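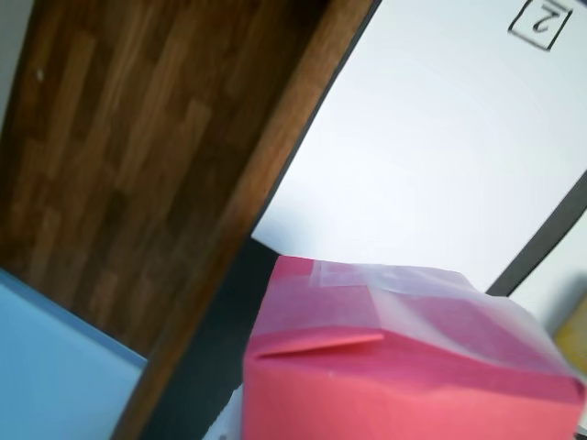

Handling faults, part two: the parcel that didn't come down when it was told to

Oct 3, 2018
By the course tutor, Ustley evening programme

Welcome back, and thank you to everyone who sent in their notes on emergency stops over the break. I did read them all, though it took me rather longer than I'd planned! Tonight we stay with one small fault, the one from the Grutstead packing cell in July, and we shall take it slowly as it teaches a good deal for something so dull to look at.

The job was as plain as they come. An arm with a suction cup picks up a taped cardboard box, carries it across to a numbered station and lets it go. The cell had run 1,261 picks without trouble. On the next one the arm reached the station, the program switched the vacuum off, and the box stayed where it was, hanging from the cup. The arm then set off home with it, quite happily, and the box dropped on the way back, over the gap between two tables.

Now, please think about the tape. Packing tape is smooth and shiny, and a soft cup seals on it beautifully, far better than it does on bare card. Switching off the pump doesn't let the air back in straight away if the seal is that good. The Rodon controller had been told to wait 235 milliseconds before moving, and on plain card that had always been plenty. (Several of you guessed a blocked filter last time. It was a sensible guess, and I'd have checked it too, but the filter was clean.)

The second half of the fault is the one I'd like you to carry away with you. The program knew that it had asked for a release. It had no idea whether a release had taken place. There was a pressure sensor on the line, a perfectly good one, and it was read on the pick and then ignored on the place – I have done the very same thing myself, so do be kind about it in your write-ups.

The repair, in the order it was done:

A short puff of air through the cup at release.
A pressure check before the arm may leave the station.
A stop and a lamp if the check fails, with no automatic retry.

The cell was then run for 3,000 picks on taped boxes before it went back to work.

For next time, read chapter 4 of the Dvorak course reader and draw the release sequence as a flow chart, marking every place where the program waits for a time and every place where it waits for a signal. Pencil is fine.

Shares: 4
Comments are closed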